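The case for the repairable office machine
Lụa Đồng, 12/8/19

Most organisations replace desktop computers on a fixed cycle, commonly 5 years. The figure comes from accounting practice. A machine used for letters and spreadsheets does not reach the end of its working life when its book value reaches zero. 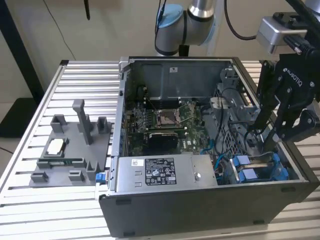 The council offices at Clernasgate kept 436 desktops past their write-off date. Of these, 132 needed a part in the first year, mostly a drive or a power supply. The rest needed nothing. Staff complaints concerned slow logins, and a memory upgrade dealt with most of them.

Parts cost less than labour, so case design matters more than processor speed. A drive that comes out without tools saves minutes on every job – and those minutes decide whether repair is worth paying for.

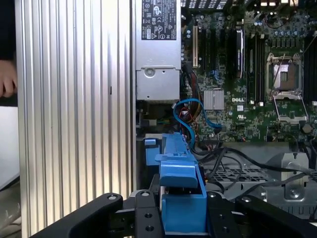

Should buyers pay more for a case that opens easily?
Up to a point. I would accept £50 per machine, provided the maker also publishes a parts list.

Leasing complicates matters. Under the Rurnerent contract the hirer may not open the case at all, and a failed fan means a courier and a week's wait. Pillano's terms permit it, but only with parts bought from Pillano.
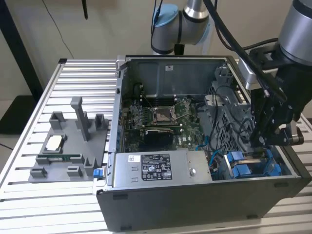
Desktop tower on its side, CPU socket empty.

Tenders should therefore state three things: access without special tools, standard screws, and spares held for as long as the buyer intends to keep the machine. Few do. The last one is usually struck out in December, when budgets are being closed.
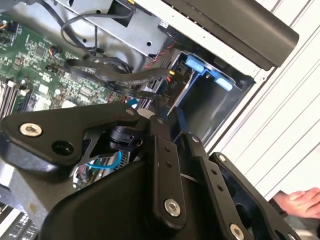
Working inside an open computer case.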